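December, shop notebook, arm build

Started 4:20 pm. Bridge would not come up on the first try. Rosbridge was listening on the old port because I had edited the launch file on the laptop and not on the shop machine. Copied it over, restarted, joint states coming through. Both files now match. Please edit the one on the shop machine and pull from there.

Re-ran the hand-eye calibration before anything else. 20 poses, threw out two where the marker was at a bad angle. Residual looks the same as last month, so the mount has not shifted. Saved under skamari_cal in the usual folder.

Main job was the mug pick. The approach height was set at 715 mm from the base plane, which is too low with the mat on the table. The mat adds a few millimeters and the fingers were closing late. Raised the approach and slowed the last stretch of the descent. Left the grip force alone for now.

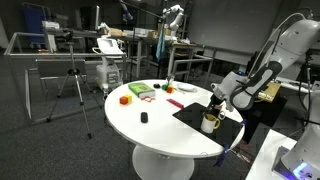

Next thing to sort out is which part of the mug to go for. Coming down over the rim is the easy case and the planner likes it. Going for the handle needs the wrist turned, and about half the time the planner takes the long way around and ends near the joint limit. I tried seeding it with a better start pose. Helped some. I would like a second seed for when the handle points back toward the base.

Clutter stays on the table for these runs. The Skomarero detector still mixes up the cubes when they sit close together, and I want those misses in the log. Do not tidy between runs unless you write it down.

Log for today is 2386 lines, 11 of them planner warnings, all the same one (goal tolerance). Have not looked into it.

To do:
Second seed pose for the handle grasp
Check the cable run along the arm at full wrist rotation
Order finger pads, the Mwaipopo ones, same size as before
Try the mug without the mat, with approach height put back
Find out why the e-stop reset takes two presses

Shut down 7:45 pm. Controller off at the wall, laptop left charging.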